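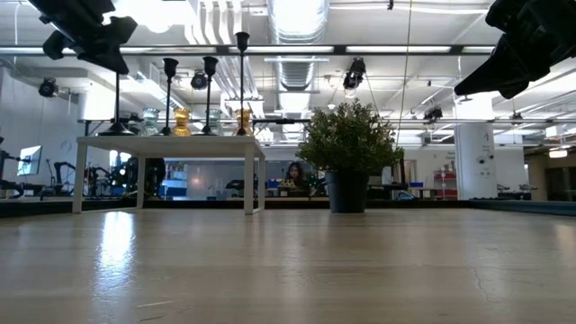
Blog > Work Notes > Robots

Home About Archive Contact

Jul 19, 2023
by Sointu Halonen

I promised a few of you back in June that I would write up our house rules for working with two-armed robots, and then I kept putting it off, partly out of laziness and partly from the feeling that everyone must have a list like this already. Then Hauke Hollmann came over from Cingate to see how we do things, asked me where ours was written down, and I had to admit that most of it lived in my head and on a sheet of paper inside a cupboard door. So, with apologies to Hauke, who had to wait for it, I'm finally typing it out!

Our oldest rule is that you walk the whole reach of both arms before you put anything breakable on the table. I mean really walk it, slowly, with the speed turned down, all the way to the corners. People check each arm by itself and feel good about it, but the trouble comes in the stretch where 2 arms can both get to the same glass. We give that stretch to one arm at a time, and the other one waits.

Tall, thin things get a rule of their own. Candlesticks are my favorite lesson here, with all that height on such a slender stem. You come in from above or from the open side, never through the row, and you never carry one thing over the top of another. Glass with a narrow waist and a flared rim we pick up by the waist, and if the operator can't see the waist from where they are, they stop and say so. (Saying so out loud is in the rules too – I would put it first if I were starting over.)

Then there is the logbook. We use Jotgate for ours, and as of this morning it holds 563 entries, of which 467 are plain old "nothing happened." I love those entries. Hauke thought they were clutter and we argued about it all through lunch, very pleasantly, over Turunen's rye bread. My feeling is that if you only write down the bad runs, you stop opening the book at all.

The one I'm still unsure of is plants. Leaves spread a lot wider than the pot, so we now measure the keep-out area from the outermost leaf, and that eats up to a third of the table some days. The folks on the Prunix project measure from the rim and just go slower. I may try it their way next month and see how I like it.

If your shop does any of this differently, please write to me – I read everything, even when I'm slow to answer.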